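Keeping the two-arm cell at Troststead running, a thread. It does one job, plates and donuts on a green table. Posts are numbered so I can find them again.

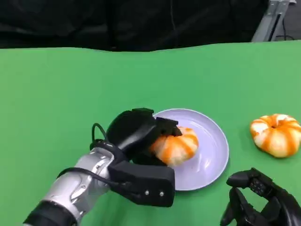
1/ Table first. The green cover has to lie flat where the plate goes. The far edge always sags a little and I leave it alone. I smooth the front half by hand every morning before power goes on.

2/ Plate position. Near the middle, slightly to the right. I used to tape an outline down, but the tape lifted and caught a finger. Now I measure 43 cm from the left edge of the table and set it by eye after that.

3/ Left hand. Two small screws on the front face of the palm block. Check them with a hand driver, snug and no more. Plarard sent us a note in February about people stripping the threads. I had already stripped one.

4/ Cable. It comes out of the back of the hand, makes a small arch over the wrist and goes back along the forearm. Keep the arch. I once pulled it tight to make it look neat and the wrist lost signal every time it bent down.

5/ Fingertips. Wipe with a damp cloth, then a dry one. No solvent on the black plastic. Glaze color doesn't matter, grease does.

6/ Grip force. Mine is set to 123 in the Imai software. That number has no unit on the screen and the manual doesn't give one. Higher than that leaves a dent in the donut.

7/ Right hand. Parks open with the fingers up, low on the right side. If it parks closed, rerun homing before you do anything else.

8/ Cycle count on the left hand was 3,017 when I changed the finger tendons. The old ones were frayed at the second joint. Spares came from Pomham, took up to 2 weeks.

9/ Still to do: new cover for the table, and a longer cable for the right side.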